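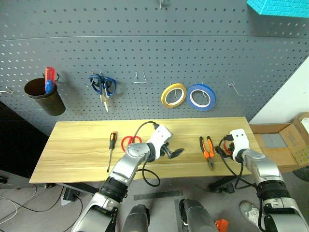

Workshop Practice, Unit 5: Storage and Return of Hand Tools
Course leader: Samina Butt
Handout issued 23/08/2006

5.1 Purpose
Students are expected to know where each hand tool is kept before beginning bench work. The unit is assessed in January as part of the practical record.

5.2 Hanging storage
A perforated board allows hooks to be moved as the stock of tools changes. Scissors are hung by the handles with the blades pointing down. Rolls of tape are kept one to a hook, so that either may be removed without disturbing the other. Screwdrivers in frequent use may stand in a cup fixed to the board. An empty hook should be checked against the tool list before it is given a new use.

5.3 The bench
Only tools required for the task in hand are to be laid out. Pliers and scissors are to be closed when put down. Screwdrivers must not project over the front edge of the bench.

5.4 Reading
Trellico bench manual, section 9.

5.5 Coursework
Draw a plan of a board for the tools used in Unit 4, marking each hook, and justify the arrangement in 300 words. Work is to be handed to Irfan Jafri in Room 608.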